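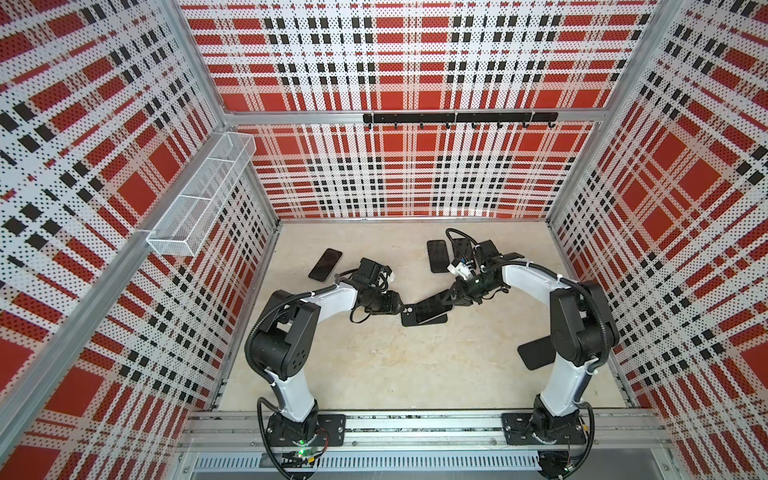

Phones on a sorting bench, Cleltum site.

Bench Sorter, Used Handsets (two posts)
Plastbridge, Cleltum
Ref. 562

Plastbridge grades and resells used mobile phones. The sorting section takes in mixed handsets, separates them and lays them out for checking before they go to the test room at Dumthorpe.

Duties
Separate handsets that arrive stacked or overlapping without scratching the glass.
Check the front and back of each handset, including the camera lenses, and record marks on the grading sheet.
Keep phones apart on the bench once graded.
Enter the serial number and grade in the stock system. A full shift is about 96 handsets.
Wipe down the bench top at the end of the shift and report stains or damage to the surface.
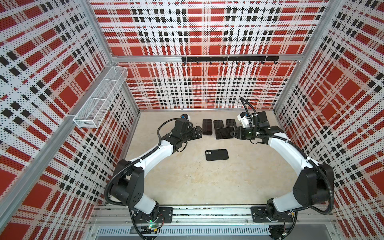
The work is done seated or standing, at the sorter's choice. Gloves are supplied. Food and drink are not allowed in the sorting section. Shifts are four hours, mornings or afternoons, with four shifts a week in the first month.

Requirements
Good close eyesight, with glasses if needed. Steady hands. Able to read and fill in a form in English. Past work with phones or small electrical goods is useful but not required.

Apply in writing to Nabila Pillai, quoting the reference. Questions on the duties go to Ivars Hunt, section lead. Closing date 10/29/18.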